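Tapia Two-Arm Cell: Setup and Care FAQ

Revised March 19, 2019. Maintained by Agnes Menzies.
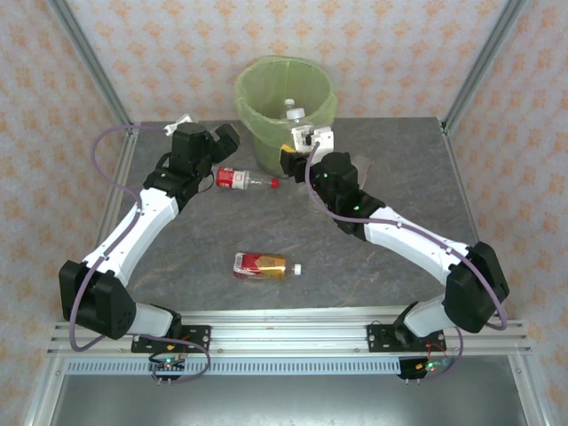

How are the arms mounted?
Both arms bolt to black mounting plates on the front aluminum rail. Loosen a plate only with the arm powered down and its forearm supported. The grooves in the rail let the plate slide sideways, so mark its position first. After any move, run the base calibration on both arms, including the one you did not touch. The hose on each arm should follow the forearm and loop around the base with enough slack for a full turn of the shoulder. If it pulls tight at the elbow housing, re-route it before the next run.

Which bottles can I use for the bin task?
Empty or part-full plastic bottles with the cap on. Uncapped bottles leak onto the surface and end up in the base electronics.

Does the bin liner matter?
Yes. Fold it over the rim all the way around. Loose plastic inside the opening catches on the gripper fingers.

An arm stops with fault 1381. What does it mean?
The wrist has lost its signal. Reseat the cable at the wrist, then at the board below the base. If the fault returns within 2 minutes, replace the cable.

And fault 1385?
Gripper over current. Open the gripper by hand, remove whatever is jammed, and restart. Do not clear this fault from the console more than once per shift.

How often should the bolts be checked?
Every 9 days of use. Check the plate bolts first, then the bracket screws above each gripper.

Can I change the wall paper?
Ask Willy Kramer. The vision settings are saved per background and have to be loaded again after a change.

Who keeps the spare fingers?
Dzifa Atinga. Write the arm (left or right) on the bag when you take a set.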